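Galería: la carretera de Birkdale

Publicado el 24 de abril de 2024
Texto y selección: Branwen Samuel

La carretera de Birkdale atraviesa una zona arbolada y es la salida habitual de quienes van hacia Norkska sin pasar por el centro. El firme es de asfalto en todo el recorrido. En marzo se recogieron las ramas caídas de las cunetas y se revisó el drenaje en el punto 116, donde el agua solía quedarse en el arcén.

Las fotografías se pueden ampliar.

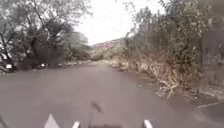
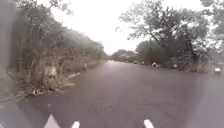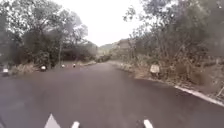

Carretera de Birkdale, asfalto y arbolado. En la última, la curva suave a la derecha, con la línea blanca del borde y los hitos de cabeza blanca en el lado izquierdo.

La hierba seca de los márgenes se siega una vez al año, antes del verano. El mantenimiento del arbolado corresponde a la finca Storico, que tiene su entrada 200 metros después del cruce. Gwion Eynon lleva el registro de los tramos y recibe los avisos sobre baches, hitos dañados o ramas bajas.

Galería 3 de 7. Siguiente: el puente de Marty.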